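Zinhle Ndlovu folds other people's laundry for a living, and she has opinions about T-shirts. She has worked at Grandik, a wash-and-fold shop, since it opened, and on a busy day in September she may get through 83 orders.

"Pants are easy," she said. "A T-shirt has no straight lines in it. You have to decide where they go."
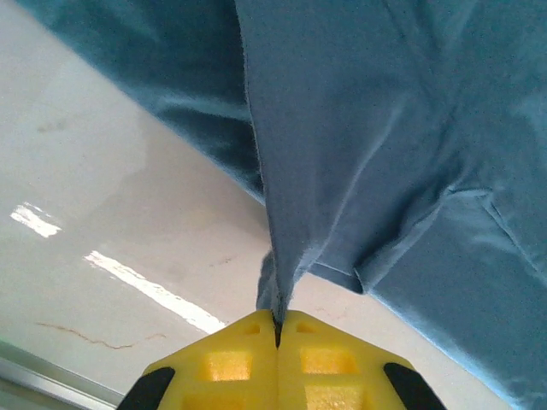

She starts by finding the shoulder seams with her fingers. Cotton that has been washed many times goes soft and fuzzy, she said, and it slides less than new cotton.

"I like an old shirt. It stays where you put it."

Her coworker Vusumuzi Ntuli disagrees. He would take a new shirt any time, he said, and he picks it up by the hem and lets it hang before he lays it down. 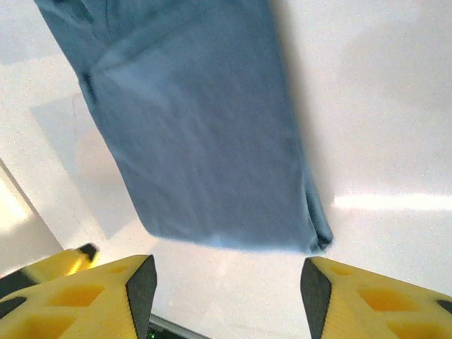

"Hanging gets half the wrinkles out," Ntuli said. "Then you lay it flat and smooth it from the collar down – palms only, no pulling."

Both of them want a bare white table. Dark clothes show up well against it, and so does lint. Ndlovu keeps her basket at the back right corner so it stays clear of her elbows.

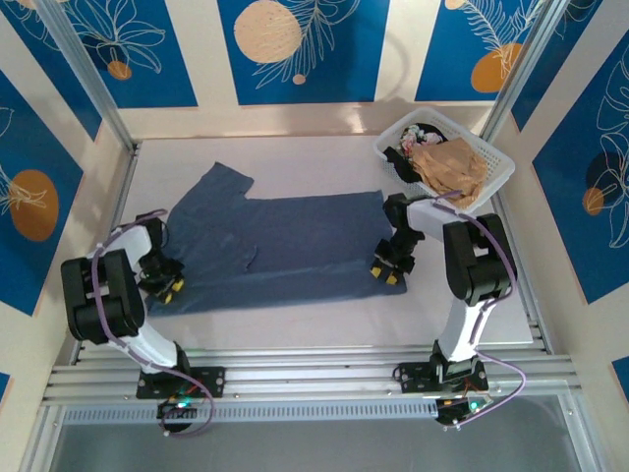 She works from the top of the basket and doesn't dig. Small printed things wait until the end, when she stacks them together.

Sleeves are where the two of them part ways again. Ntuli folds each sleeve straight back. Ndlovu lays hers at a slant, down along the side.
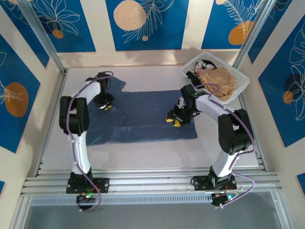

"Nobody has ever sent one back over the sleeves," she said.

A shirt takes her almost 23 seconds. Ntuli said he has never timed himself and doesn't plan to.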